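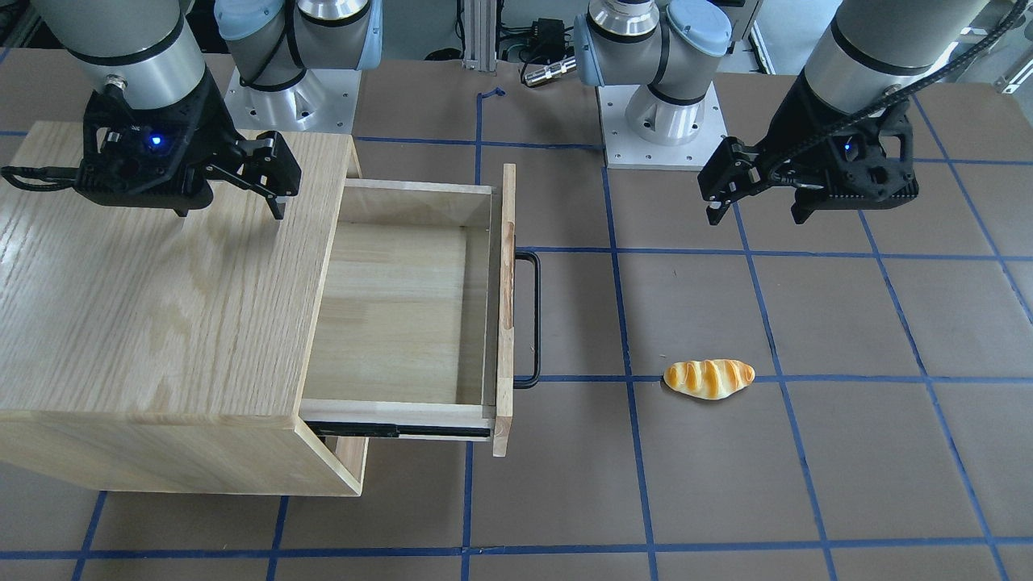 Department of Work and Organisation, Tevine College
Handout 11: Who does the fiddly bits now?

Hello again! I've been going on about Ostadetti all term (the packing firm with 542 staff, if you missed June) and today we get to the bit I like best, the jobs themselves. Ask people there what changed and they don't start with pay, they start with their hands.
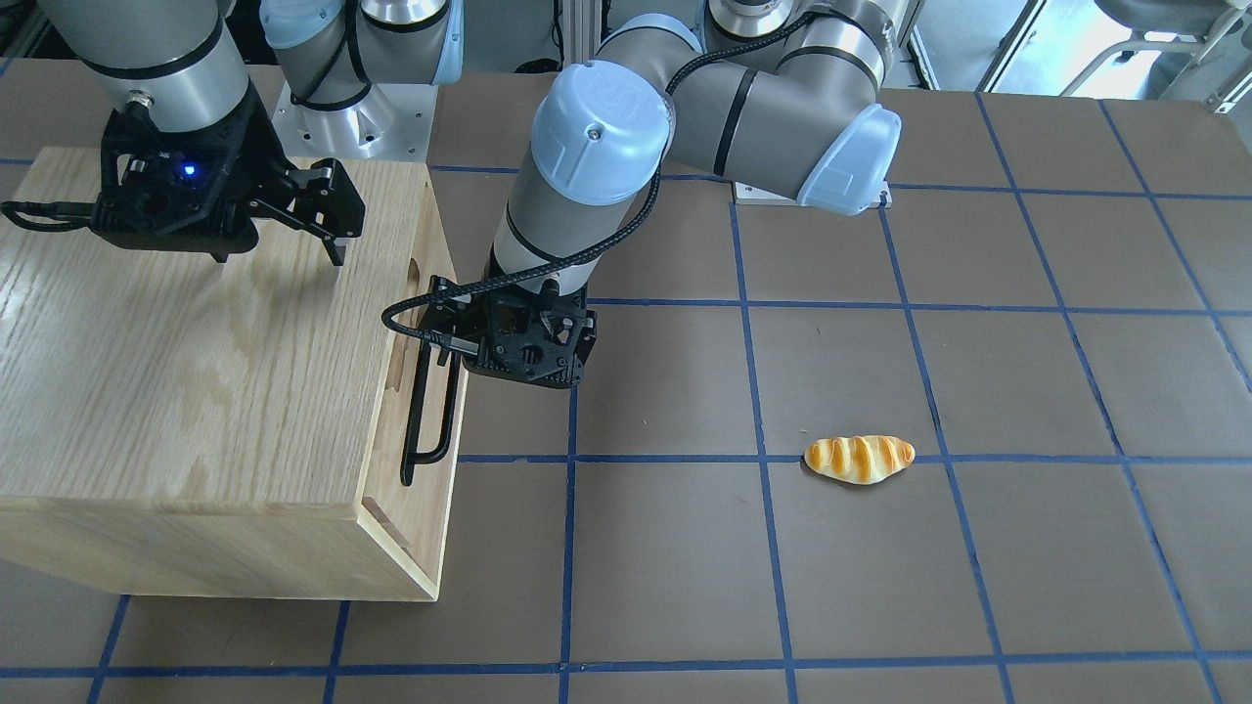
The older packers told me they miss knowing a drawer by feel. They now spend the shift watching, stepping in and filling in a log, and it tires them in a new way! Do read the Jaiswal report before the seminar, at least the chapter on breaks.
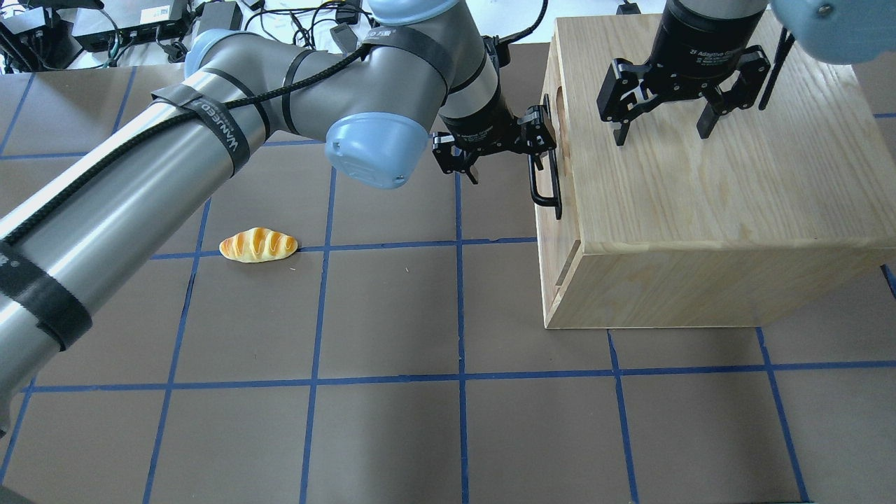

Two arms, one box with a handle.

So who gets trained, and in whose time? Priltness gave everyone paid hours for it, Ostadetti didn't, and I think it shows.

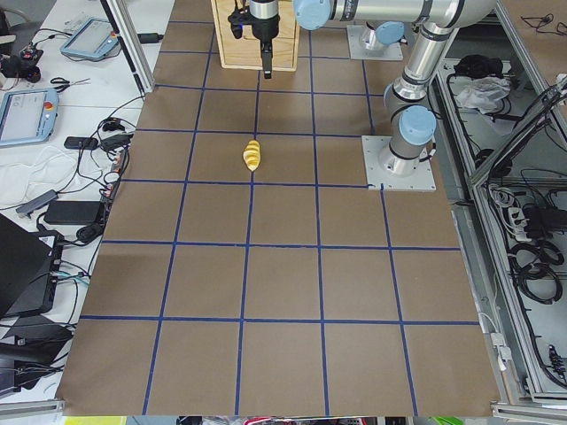 I'd have taken the training like a shot, one packer wrote back to me, but it was always put on after my shift and I had the school run.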